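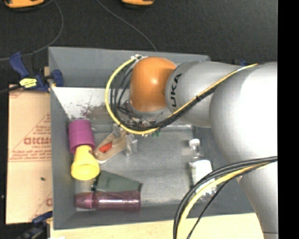 When does the Steinbach night bus start running?
In August, with the first bus leaving Kitovard station at 11:40 p.m.

STEINBACH - Wenico, the regional bus operator, will add 2 late routes between Kitovard and Steinbach this summer. Both stop at Etel hospital. Same fare as daytime, no night surcharge.

The change comes after a rider survey that drew 2715 replies. Top request by far: a way home after late shifts.

"People were paying for taxis or walking the county road," said Sugeng Saragih, head of routes at Wenico. "We heard that a lot. So, buses."

Monthly passes are valid on both routes. Single tickets from the driver, card or coins. Bikes allowed if theres room. Dogs on a leash.

Wenico is also giving out 200 free trial passes at the Kitovard ticket window, one per person, first come first served. Bring ID.

Timetables go up at all stops before the launch. Printed copys at the ticket window and the Etel hospital front desk.

Press contact: Wenico press office, Kitovard. Phones open until 5 p.m.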